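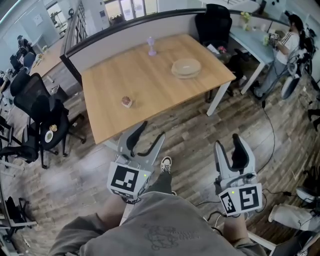 Week 4 handout: Collecting demonstrations by hand

OK, so last time I went on (and on!) about what the policy does with its examples. This week you make some. Each pair gets a table, two hand-held grippers and a few small things to move around. I usually start people on the stack of round plates, but pick whatever you like.

What counts as one example

One episode is one task, start to finish: reach, close, move, let go, back off. Then you hit stop. I want 300 good ones per pair by the end of October, and you should record 400, because you'll throw plenty away. Last year's Marnero set began at 2577 episodes, and Éabha Moynihan cut 103 of them just for marker dropouts – ouch.

Things I nag about

Keep the marker cubes in view of your head camera. Don't tuck your wrists under the tabletop mid-episode! Open the fingers fully before you start. Move the objects between episodes, and I mean really move them, or the model learns your table and nothing else.

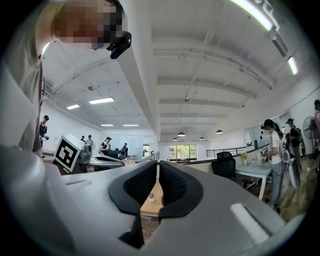
Fig. 2. Gripper camera view, fingers slightly open.

Look through your own gripper video before you upload (folder: Presten, then your pair name). Questions about the sync script go to Liis Jankauskaitė, she wrote it.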